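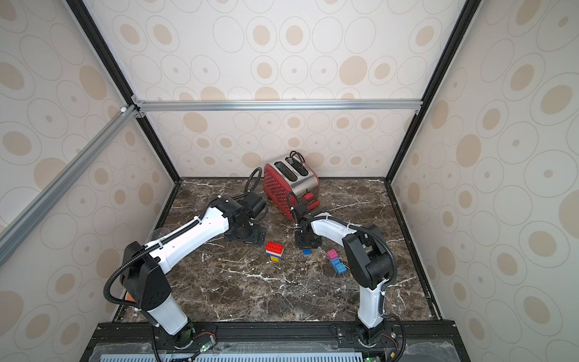
Toaster questions, answered (mostly)

I get a lot of mail about toasters. I started fixing them on my own kitchen counter, then for neighbors, and at last count 141 of them had come through my hands. The same questions keep turning up, so I've put them all on one page. If yours isn't on it, write to me at the bottom.

Do you only like old toasters?

No! I like old ones best to look at, but for making breakfast every day I'm perfectly happy with a plain modern two-slice. I have a soft spot for red ones (my sister says I'd buy a red brick if it had a lever on it). Red with brushed steel is my favorite combination and I will not be argued out of it.

Two slots or four?

Two, unless you have teenagers. A four-slice takes up a huge piece of counter and in my house half of it sat cold every morning. I had a big Gultow for a while and gave it away to a family of six, who love it.

My toaster browns one side more than the other. Is it broken?

Probably not. Try it first with just one slice, then with that slice turned around. If the pale side moves with the bread, it's the bread. If the pale side stays put, look down into the slot with the toaster unplugged and cold and see if the little wire guides are holding the slice in the middle. They get bent when people dig for crumbs. A slice that leans on one side of the slot will always come out striped.

If one whole side stays pale no matter what, an element has gone, and on a cheap toaster that's usually the end of the road.

What do the numbers on the dial mean?

Depends who made it. Lots of people are sure they're minutes. On some they're close to it, on most they're just "less" and "more." My Perkolitz goes up to 7 and I have never been past 4, except once with a frozen bagel. Start low with a new toaster and work up.

How often should I empty the crumbs?

More than you do. I do mine every couple of weeks. Unplug it, let it cool all the way, slide out the tray, and wipe it with a dry cloth or a barely damp one if it's greasy. If yours has no tray, turn it upside down over the sink and give it a gentle shake - gentle! I've had people send me toasters with the guides rattling around loose inside after a good hard thumping.

How do I clean the steel parts without leaving streaks?

Warm water, one drop of dish soap, a soft cloth wrung out hard, and wipe along the grain of the steel. Then dry it right away with a second cloth. I've tried the sprays, including the Memon one everybody asks about, and it's fine, but it smells like a dentist's office and I don't want that near my toast.

And those bodies with all the tiny holes?

A soft dry paintbrush. Really. A cloth just pushes flour and dust into the holes, and a wet cloth is worse. I use an inch-wide brush from the hardware store that has never seen paint, and I go over the sides in little circles. Takes a minute.

Can I keep it on a marble countertop?

Sure. I'd lift it when you move it, though, and not drag it, and sweep up the crumbs underneath while you're at it. Jam and lemon juice are what marble really hates. On dark marble you'll see every single crumb, which I think of as a feature, and my husband does not.

Where should the cord go?

Behind the toaster, with a bit of slack, and well away from the slots and the hot top. I don't like cords wound tightly around anything, and I don't like them hanging over the front of the counter where a kid or a cat can get hold of them. Unplug by the plug, please.

Is it okay under a cabinet?

Pull it out before you use it. I leave mine pushed back and bring it forward every morning. Keep curtains and paper towels away from it too.

The lever won't stay down. Help?

Check that it's plugged in. I'm serious, on most modern ones the lever is held by a little electromagnet and won't catch without power. After that, check for crumbs around the catch (see above). A Drarkero came to me last August with this exact complaint and all it had in it was a raisin.

Will you fix mine?

Maybe! I do a few at a time and there's usually a wait. I don't charge for looking, and a basic repair is 26 dollars plus parts. I don't touch anything that has been dropped in water.

Who taught you all this?

Digby Maihi, who had the repair counter in the back of our hardware store and let me hang around asking questions until he handed me a screwdriver. He once told me he'd fixed 2,000 toasters and liked maybe three of them.

What's the best bread for toast?

Day-old sourdough, cut by hand, not too thick. Second time through on low if it needs it. Butter all the way to the edges.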